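Green room (event production)

A green room is the space set aside for speakers, performers and panelists to wait before they go on stage. In event production the term covers everything from a furnished suite behind a concert hall to a storage closet with two chairs and a mirror. It is seldom green. Several explanations for the name are in circulation, most of them involving paint, and they cannot all be right.

Purpose

The official purpose of a green room is to keep people near the stage, quiet and findable. At corporate conferences it is also where microphones are fitted, slides are handed over on the wrong kind of drive, and executives learn that their twenty-minute talk is now twelve. Stage managers value the room mainly for its door, through which a presenter can be fetched.

Equipment

A typical installation includes a program monitor showing the stage feed, a small speaker with a volume knob, a countdown clock, and a headset or wall station connected to the stage manager. The monitor feed usually runs a fraction of a second behind the room, so that laughter arrives through the wall before the joke arrives on the screen. Presenters new to the work find this unsettling. Experienced ones turn the speaker down.

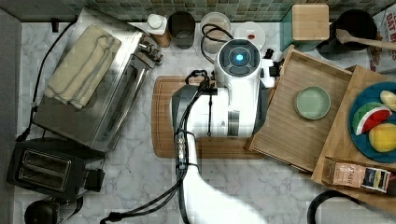 Intercom placement is a long-running point of dispute. Mounted by the door, the station is easy for crew to reach and easy for guests to mistake for a light switch. Mounted by the couch, it is answered by whoever is sitting there, with mixed results. The Kesska convention center keeps one in each position, and technicians there report that guests use neither.

Power is normally drawn from a circuit separate from the audio system. At the Witesero Forum, a trade conference held each October, a coffee urn and a row of wireless microphone chargers shared a single circuit for 3 years. The urn generally won.

Hospitality

Catering for the green room is specified in a document called a rider, or in corporate work a hospitality sheet. The form is older than the conference business and was borrowed from touring music, along with the black T-shirts. Sheets at large events may run to 17 pages. Most requests are modest, and the water is always either too cold or not cold enough. Crews tend to favor food that can be eaten in formal clothes without incident, and a plate of cut fruit with tea bags in a small wooden caddy beside it will satisfy most keynote speakers.

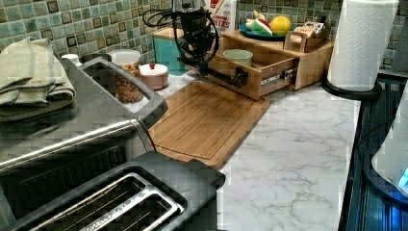
Production companies differ on how much of this should be built and how much rented. Orau, a staging firm, ships a complete room in cases, couch included, and can furnish a space for 80 guests. Daher, a competitor, rents locally and accepts whatever couch the city provides. Either way the refreshments end up on a raised surface with storage beneath, much like a bamboo-colored countertop organizer with a teal plate of fruit on its flat top and a bowl kept in the drawer. The raised surface leaves the counter free for scripts, which are then placed on top of the fruit.

Large and small events

At conferences of 2000 or more attendees the green room is often split in two, with one room for people about to speak and another for people who have spoken and would like to discuss how it went. Smaller events combine them. The two groups do not mix well, and the stage manager's headset is frequently worn for reasons other than communication.

See also

Backstage
Comfort monitor
Stage management
Technical rider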